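How to set up a play kitchen table that gets played with

Filed under: Rainy day play

We have had a play table of one sort or another in the house for six years now, and for most of that time I set it up badly. I would tip out the whole box of toy food, stand back feeling pleased with myself, and come in ten minutes later to find everything on the floor and two children asking for the television. It was my neighbour Regula Ortner, who ran a childminding business for half her working life, who gently suggested that I might like to put out a bit less. I have been doing it more or less her way ever since, and quite a few of you have asked me to write it down properly, so I have made a pot of tea and here we go!

What you will need

A table with a pale, plain top. White is lovely, as the colours of the food show up so well against it.
Two or three dishes in different shapes, say an oval plate and a round bowl.
A handful of toy fruit.
One bottle of pretend sauce.
A pot, if you have one.
A damp cloth and a dry tea towel.
A box with a lid for everything you are not putting out.

None of it has to match, and please don't go out and buy a set specially. Ours has come together from birthdays, the school fair and a very good charity shop in Zukberg, where I once found an entire carrier bag of toy groceries for less than the price of a coffee (I am still a bit smug about it).

Step 1. Clear the table and wipe it down

Take everything off first, even if it looks fairly tidy already. A little washing-up liquid in warm water does for most sticky patches. Crayon needs a dab of bicarbonate of soda on the cloth and a bit of patience. If your tabletop has small holes in it, as plenty of sturdy ones do, run a cotton bud round the inside of each one, as you would not believe the amount of play dough that finds its way in. Dry the top with the tea towel before anything goes back.

Step 2. Put the plates and bowls out first

I always start with the dishes. They tell a child where things might go, and you can see straight away how much room is left. Put the biggest plate towards the back and a bowl beside it, then leave yourself a good stretch of clear table in front for the actual cooking. Soft colours are nice for this, greys and pale blues and greens, so that the food does the shouting.

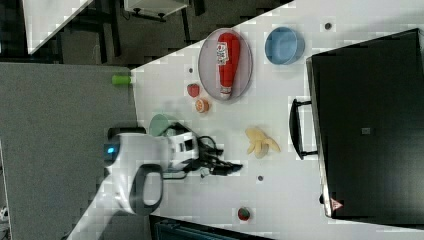 Step 3. Choose your food, and then put half of it back

I know, I know. It feels mean when there is a whole box of it sitting there. But a strawberry, a slice of orange and a banana will keep a small person going for far longer than a great heap of everything, and they can see each piece properly without digging. With ours I try to have something round, something long and something cut into a slice, and after that I stop.

A banana with its peel coming away is a great favourite here. The peel gets stroked, folded, used as a hat for a rabbit and, once in a blue moon, served up on a plate. If you have one that opens out like that, do let it have a place.

The sauce bottle deserves a special mention. We had a red ketchup bottle long before we had anything sensible to put ketchup on, and it has been squeezed over strawberries, soup, my slippers and the dog's bed. I used to stand it up neatly beside the plate every evening. These days I just lay it down on the plate, where it is much less likely to roll off and wake the baby.

Step 4. Leave things slightly unfinished

This was Regula's best piece of advice and it took me ages to trust it. If you lay the table beautifully, with each piece of fruit on its own dish, there is very little left for the children to do. Put the fruit next to the plate. Leave the bowl empty. Let them decide what is for dinner, and try hard not to mind when it is orange and ketchup again.

Step 5. Bring in a pot when interest drops

Keep one or two bigger pieces back for the moment when things go quiet, which in our house is about half past three. A pot is perfect, and so is a tray or a long shallow dish. Slip it on to the table near the middle without saying anything and go back to what you were doing. Nine times out of ten somebody will start making soup.

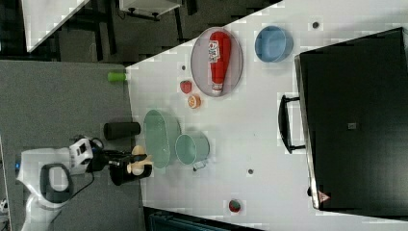 My friend Uriel Benítez does the same thing at his toddler group in Lellholm, only with a paper bag. He puts the pot and a couple of odd bits inside, folds the top over and leaves it at the end of the table for somebody to discover. I tried it in February when we were all stuck indoors with colds, and it bought me a whole cup of tea, drunk hot.

Step 6. Swap things round every week or so

When the play starts to go a bit flat, change two or three pieces and leave the others alone. Ours usually keep the plate and the bowl (there would be an outcry otherwise) and the fruit goes back in the box to make way for vegetables or bread. A toy that has been away for a fortnight comes back as good as new.

Step 7. Tidying up together

I give a two-minute warning and then we all do it, dishes first and food last. Small children like carrying one thing at a time, so let them, even though it takes forever. Any wooden pieces get a wipe with a barely damp cloth and are left out on the tea towel overnight. Plastic food can have a proper wash in the sink, but squeeze any hollow bits well afterwards and let them drain before they go in the box, or they will start to smell like a pond.

A few things readers have asked

How many pieces do I put out? I went and checked for you, and it was 13 this morning, dishes and all. For a child under two I would go down to six.

Is it safe for babies? Please check the age guidance on whatever you have, and keep small pieces well away from anybody who still puts things in their mouth. We put a gate across when the baby is up and about.

What about a tablecloth? We tried one. It was pulled off, with everything on it, before lunch. A bare table suits us much better, and you can always bring the cloth out for a teddy bears' tea party with a grown-up sitting close by.

Next time I'll be writing about the dressing-up rail, which has collapsed twice and needs a rethink, so if you have one that stays up I would dearly love to hear how you did it.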